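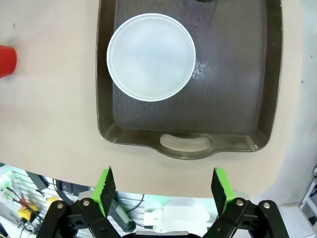
最終更新:8月

ロボット研究室の見学記

プラドポート(Pradport)にある研究室の公開日に行ってきました。私は日本語で文を書くことがまだ上手ではありませんが、忘れないうちに書いておきます。

研究室は建物の2階でした。受付で名札をもらい、午前の組に入りました。案内はアラセリ・カサドさんで、説明は英語とスペイン語が半分ずつでした。

見せてもらったのは「トゥレックス」(Tulex)という研究です。手首のところに小さいカメラをつけたロボットの腕で、トレイの中の容器をつかみ、別の場所に置く動作を学習させています。指は明るい緑色で、内側に黒い滑り止めの面があります。机はベージュ色、トレイは暗い色で、その中に白く半透明の丸いプラスチック容器が置いてありました。

この容器が難しいのだそうです。半透明のものは光の当たり方で輪郭が変わって見えるので、真上から見ると、縁の白い輪だけが頼りになることがあります。それから、トレイの壁が斜めになっているため、容器が隅に近いときは指を入れる角度をよく考えなければなりません。

方法は次のように聞きました。まず人間が腕を操作して、手本の動作を記録します。記録は今、全部で2,783回分あるそうです。次に、手首のカメラの映像だけを入力にして、次の短い動作を予測するモデルを学習させます。天井のカメラは使いません。カメラの位置を測り直す手間を減らしたい、というのが最初の動機だったとカサドさんは話していました。

結果の表も壁に貼ってありました。容器がトレイの中央にある条件では、100回の試行で失敗は9回です。隅に置いた条件はもっと悪く、数字はまだ確認中なので写さないでくださいと言われました。私は、悪い結果のほうも隠さずに話してくれたことに好感を持ちました。

質問の時間に、同じ組のゲルト・ヴンダーリヒさんが「失敗した手本も学習に使いますか」と聞きました。答えは、途中でやり直して最後に成功したものは残す、落としたまま終わったものは外す、ということでした。やり直しの動作が入っていると、モデルも一度の失敗であきらめにくくなるそうです。これは私には意外でした。

私は、容器の色を変えたらどうなるかを聞きました。若い研究員のセベリーノ・ニエトさんが答えてくれて、不透明な色の容器では追加の学習なしでも大体動くけれども、完全に透明なものはまだだめだということです。次の課題は深さの推定だと言っていましたが、ここは説明が速くて、私は半分ぐらいしか理解できませんでした。

見学は昼前に終わりました。資料は英語版だけです。研究室へは駅からバスがありますが、本数が少ないので、帰りの時間を先に調べておくほうがいいと思います。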